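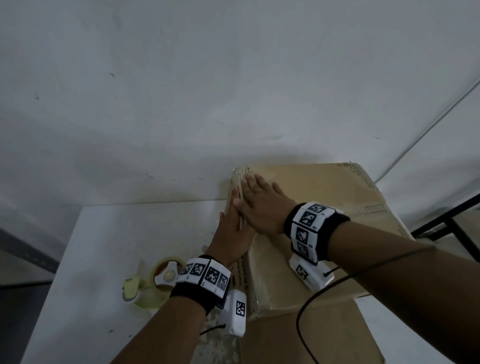 Setting up the Zovby felt board kit for a toddler or preschool storytime

I've run my farm animals program with this kit since September, and these are the steps I give anybody filling in for me. Start the night before if you can, because the felt pieces like to cling together and peeling them apart in front of twenty toddlers is no fun! My own pieces live in a plain cardboard box with a flap that stands up on the left side, and I just set it on the table and pull things out in song order. Any box will do, so long as you can reach in without looking.

1. Unfold the board and lock both back legs. You'll hear a click on each side.

2. Lean the board back a little. Straight up and down, the cow falls off (always the cow).

3. Brush the felt with the lint roller, top to bottom.

4. Stack your pieces in order, last song on the bottom. Mine goes welcome song, barn, cow, pig, ducks, goodbye song.

5. Put the barn up before the kids come in.

Note: The spare pieces are filed under 218 in the program closet. If you borrow the ducks, please bring back all the ducks. Zamfira Jitaru uses them for her bath theme.

Caution: The googly eyes on the older set come loose. Tug each one before a baby group, and leave out any piece that fails.

6. When you're done, lay the pieces flat between sheets of wax paper. Fold the legs in first, then the board, and watch your fingers at the hinge.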